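Is a mailed property tax rebate check still good after the deadline?

Posted in Local Government & Taxes
Asked by Remzi Saraç, 2024-10-19

The Clallon city council voted for a one-time rebate for homeowners this summer, $80 per household. My check was mailed to my old address in Brisska and the new tenants only just passed it on to me. The letter with it says checks have to be cashed within 33 days of the date printed on them, and mine is 6 days past that. I tried to deposit it anyway and the bank refused it.

I called the city and was told the council is arguing over whether to put the unclaimed money back into the general fund. One member wants the whole program reopened with a bigger payment. The mayor says she will veto that. The person on the phone couldn't tell me what it means for people who already have a check in hand. Can I still get a replacement, or do I have to wait for the vote?
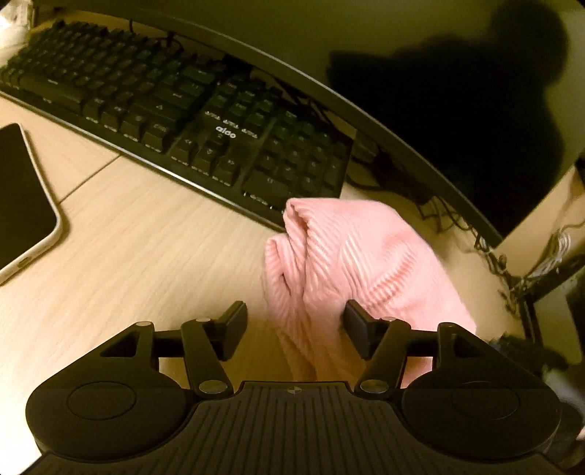
Rahel Lüthi
You don't have to wait. The vote is about money that was never claimed by anyone. If a check was issued in your name, you can ask the finance office to void it and send a new one. I did this last year with a water bill refund. Go to the city website, find the form called Request to Reissue, fill in the check number and your current address, and mail the old check back with it. Make a copy first. Mine took five weeks.

Change your address with the county assessor too. The city takes its mailing list from there, so if you skip that step the new check may go to Brisska again.

Dimitriou
Rebates are a waste anyway. They should have fixed Clanda Road with that money. You could try a different bank, some of them don't look at the date.

Rahel Lüthi
I wouldn't try another bank. If the check comes back unpaid you can be charged a returned item fee, and at my bank that would eat up a good part of the $80.

Remzi Saraç
Thanks. I found the form under Finance, then Payments. It asks for a parcel number, and I assume that's the one on the tax bill. I'll mail it with the old check and update the assessor.

Rahel Lüthi
Yes, top right corner of the bill. Leave out the dashes.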